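Gripper Test Operator (part-time) – Kulby Robotics Lab

Kulby is hiring two operators to help us compare grippers for picking up small, flat and thin items. You will run the same set of picks with each gripper, note every miss or drop, and swap hardware between runs. The current round covers 26 items and 3,464 logged picks, split between a linkage gripper and the Hundico two-finger model.

Small items are laid out on a green cloth, and the wrist camera records each attempt. 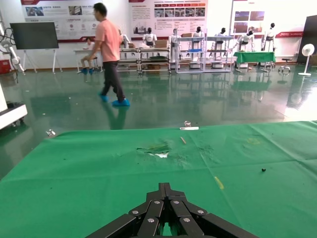 What we ask for

Steady hands and careful note-taking
Comfort with hand tools – you will change fingers and mounts yourself
Shoe covers on the test floor

Robot experience helps but is not required. Training takes place in January. Shifts start at 9 a.m.

To apply, send a short resume to Dirk Oltmanns, Kulby, room 647.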